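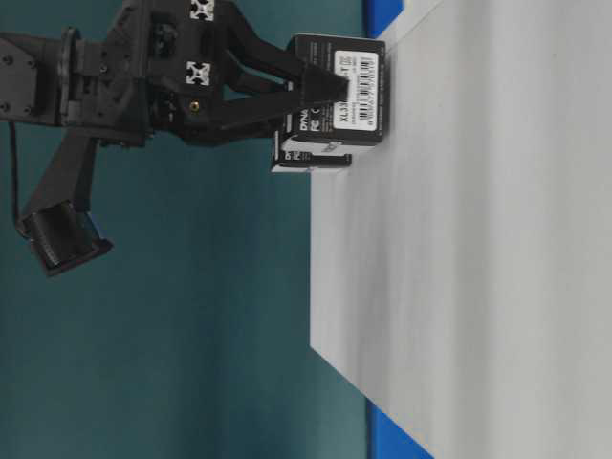

Side camera. Both fingertips on the box, table edge.

1/ Notes on the Kestard arm with two gripper controllers, Skorkik and Kondix. Same arm, same fingers, same boxes. The only things I swapped were the controller and which camera I trusted.

2/ Test objects are small retail servo boxes. Flat faces, square corners, dark cardboard, print that stays the same from one box to the next. They are easy to hold and hard to see against a black finger, so most of this thread ends up being about cameras.

3/ Total for both controllers: 461 grasps. A grasp counts when the box leaves its support and is set down inside the target area on the first close. Regrasps are logged but go in the failure column.

4/ Skorkik first. It runs a position loop with a current limit on top. You give it a finger opening and a ceiling, and it stops at whichever it reaches first. Setup is short. The config file is plain text and the units are written next to the values, so I didn't have to guess at any of them.

5/ The weak point is the last bit of travel. With the ceiling set low, the fingers stop on first touch and call that a grasp. On a square box, first touch is often one fingertip on one corner. The log says closed, the arm lifts, the box stays where it was.

6/ Raising the ceiling fixes the false closes and starts denting cardboard. There is a usable band between the two. It is narrower than I would like, and it moved when I changed the approach angle.

7/ Kondix runs a force loop from the moment the command arrives. No opening target at all. You set a force and a closing speed. It keeps squeezing until both motors report the same load, which handles the one-corner case without any work from me.

8/ Cost of that: it's slow, and it drags. If one finger lands early, it pushes the box sideways until the other finger gets there. I measured up to 5 mm of drag on the smooth table. On cloth it was less and I stopped writing it down.

9/ For a pick from the middle of the table, drag does not matter. For a box next to another box, it does. The neighbor gets shoved, and the next pick starts from a pose the planner doesn't know about.

10/ Overhead camera next. This is what I use for planning: two boxes on the board, two in the tray, gripper parked to the left.

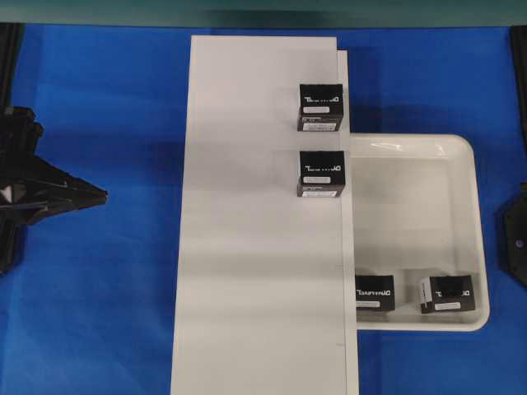 One reply asked why I don't drop the overhead camera and servo on the wrist view the whole way in, given that the overhead calibration has to be redone every time somebody leans on the mount.

11/ Fair point about the calibration. The overhead view is still the only one of mine that gets the board and the tray together. It also gives me the top print, and the top print gives me orientation. The wrist view gives me neither until I'm already committed to a box.

12/ What overhead does badly is height. A box on the board and a box in the tray look nearly the same to my detector, and I was relying on a fixed offset for each region. That works until a box sits against the tray wall.

13/ Camera comparison so far, all on the same picks:

Overhead: good for choosing a box, good for yaw, poor for height.
Side: good for contact and for spotting a one-finger close, useless for anything behind the gripper.
Wrist: good for the final approach, and the fingers block a large share of it.

14/ More on the wrist camera. My fingers take up the bottom center of the image. The box I am about to pick goes behind the tips exactly when I want to measure it. I ended up using the last clear estimate and driving the remaining distance blind.

15/ Finger covers make that worse, and they are hard to mask. A rigid finger has the same outline every time, so one mask will do. Fabric shifts and folds. I redrew my mask 3 times and then switched to a generous polygon that throws away some good pixels.
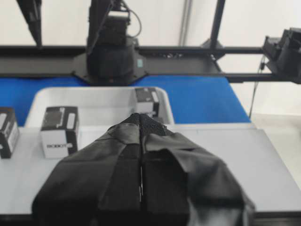 16/ Tip material. I also had a roll of Cocco grip tape on hand and tried it on both controllers. With Skorkik it helps a lot, mostly by making the low current ceiling usable. With Kondix the effect is small. The force loop was already holding.

17/ If you can buy only one thing, buy the tape before the controller.

18/ Labeling. I went through 2,144 stills from the side camera and marked each one as no contact, one finger, or two fingers. Tedious, but it gave me a contact signal to check the controllers against. Neither of them agrees with the stills all the time.

19/ Where they disagree: Skorkik reports contact early, usually on a single finger. Kondix reports it late, after it has finished balancing. For logging I prefer late. For stopping before damage I prefer early. I would like a controller that sends both events and lets me pick.

20/ The pair at the table edge is the hardest layout I run. Two boxes close together, one larger than the other, and a drop on one side. The finger has to come across the front face without touching the smaller box. 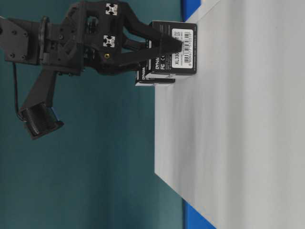 21/ On that layout Skorkik did better. The position target keeps the second finger from wandering, and a small miss stays a small miss. Kondix would balance the load nicely while walking the neighbor toward the edge.

22/ Lowering the Kondix closing speed reduces the drag. It also stretches the cycle until I get bored watching it, and I haven't found a speed I would leave running.

23/ One config warning for Kondix users: the force value is per finger. The manual says "grip force" and leaves it there. I ran half a session at double what I intended and only caught it from the dents.

24/ One for Skorkik: the current ceiling resets to default after a fault clears. It doesn't write that to the log. Send the ceiling again in your recovery routine.

25/ Wiring was uneventful on both. Same connector, same bus, different baud default. Change the baud before you mount it, the port is hard to reach once the bracket is on.

26/ For now the Kestard stays on Skorkik with Cocco tape on the tips, overhead camera for planning, wrist camera for approach, side camera for contact only. Kondix goes back on in October for the tray picks, where I have more room between boxes.

27/ Open item: height in the tray. I want to try a second offset near the wall before I pay for a depth camera. Suggestions welcome if you have done this with dark boxes on a white floor.

Search posts Go
Last updated 8/26/20
Contact | Copyright, all rights reserved | Back to top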